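The Room on Judska Street

1

The bathroom was the last room, and Radomír Šťastný had left it for the last evening on purpose. All the other rooms of the apartment had been easy. Books went into boxes, plates went into newspaper, and the coats of his mother went to Trinidad Agbayani on the third floor, who knew a family that needed coats. But the bathroom was where his mother had kept her small things, and he was a little afraid of it.

He had until noon tomorrow. The agency, which was called Rangel, wanted the keys and a clean apartment, and for every room that was not clean they would keep 1000 crowns from the deposit. It was written in the contract in small letters. Radomír had read it two times.

"You should start with the shelf," said Trinidad from the hall. She was tying the boxes with string. "The shelf is the worst. After the shelf it goes down like a hill."

So he started with the shelf. There was a comb with a few teeth missing. There was hand cream, opened and almost full, and a second hand cream, opened also. There was a soap still in its paper, a brand named Venora that he remembered from his childhood and believed was not made anymore. He held the soap under his nose. It smelled of nothing, or maybe only of paper, and he was disappointed like a boy.

"Keep or throw?" Trinidad asked. She had come to the door now.

"I don't know. It's a soap."

"Then keep. A soap is not heavy."

He put it in the pocket of his shirt.
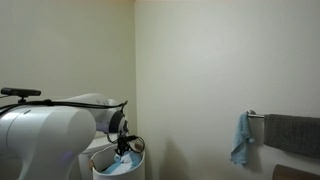
2

The white bin had always stood in the corner, close to the toilet. Radomír had left it alone the whole week. On top was a crumpled pile, light blue and white, and from the door he could not say if it was something to wash or something to throw away.

His mother had loved light blue. She said that white alone was for hospitals and blue alone was for offices, but the two of them together were for people who live somewhere. When he was at school she sewed him pajamas in these colors, and he was ashamed of them at the summer camp, and he told her he had lost them in the lake. She never asked how a person can lose pajamas in a lake. Next October she sewed new ones.

"It can go down with the rest," Trinidad said. "Oldřich Kollár is coming with his van in the morning. He takes everything."

"Not yet," said Radomír.

He sat on the edge of the bathtub. The walls were pale and bare, and the room looked bigger than when he was a child, although people always say it should be the opposite. In the next apartment somebody was running water. He could hear it go through the pipes behind his back, and then it stopped.

"Do you want that I look first?" Trinidad asked. She asked it quietly.

"No. I want to make a tea."

"The kettle is in a box."

"Which box?"

She thought about it. Then she went into the hall, and he heard her cut the string that she had tied so carefully, first on one box and then on another one. She said a word in her own language at each of them. He laughed for the first time that week, and he got up to help her search.

They found the kettle under the winter blankets, and they drank from jars, standing in the kitchen, because the cups were packed better than the kettle. It was past ten o'clock. Trinidad talked about her sister's wedding, which had cost too much, and Radomír asked many questions about it, even about the chairs.

When the jars were empty, he washed them both and dried them with his sleeve. Then he took the soap out of his pocket, removed the paper, and went back to the bathroom to wash his hands.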